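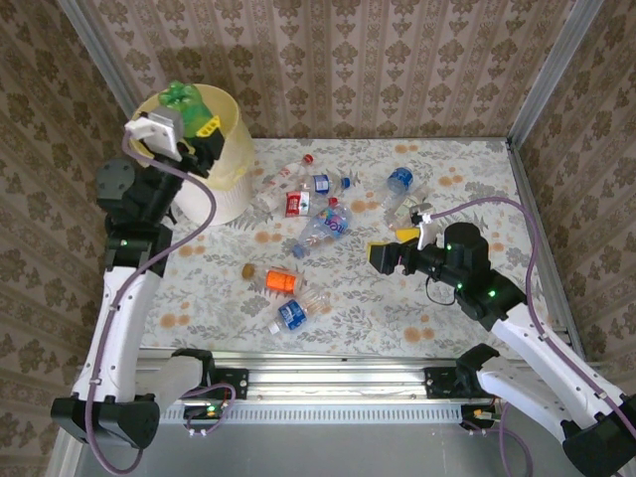

3.2 Collecting demonstrations by remote control

All demonstrations for the bottle-clearing task were recorded on the two-arm station at Gretville. The operator drove both arms at once through a pair of hand-held leader arms, one for each side, and each follower arm copied the joint angles of its leader. Gripper opening was controlled by a finger trigger. We did not use force feedback, and operators judged contact by eye.

Figure 3. The bottle-clearing task. Plastic bottles lie on the patterned mat and the bin stands against the back wall, near the left corner. The left gripper is over the mouth of the bin while the right gripper is above the mat.

At the start of each episode the bottles were dropped onto the mat by hand and left as they fell, so labels and caps pointed in any direction and bottles could overlap. The operator was told to clear the mat into the bin in whatever order seemed easiest. Bottles out of reach of the left arm were first moved toward the middle with the right arm - we did not ask for a direct handover in the air.

We kept 285 episodes. An episode was thrown out if a bottle left the mat or if the operator paused for more than 60 seconds. Gergely Bodnár recorded the first set in August, and two operators from Dorelum recorded the rest after a short practice period. Their early episodes were slower, mostly in the grasping of bottles that lay across each other, and we kept these in the training data. The effect of leaving them out is reported in Section 5.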